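Farel holds back on second robot cell

Sanholm – Packing firm Farel will not order a second two-armed cell until the first has earned its keep, it said in December.
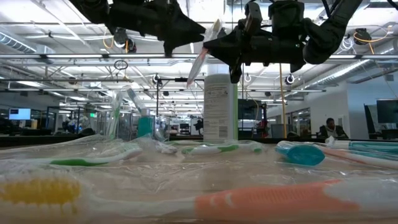

1 min read

The trial cell handles wrapped toothbrushes, and clear film is awkward stuff to grip. "The quote covers the arms. It says very little about our time," said Catrin Meredith, head of purchasing.

Farel has set aside 14 weeks and wants 600 packs a shift before it talks prices again.

Contact: Dean Bunting, Farel press desk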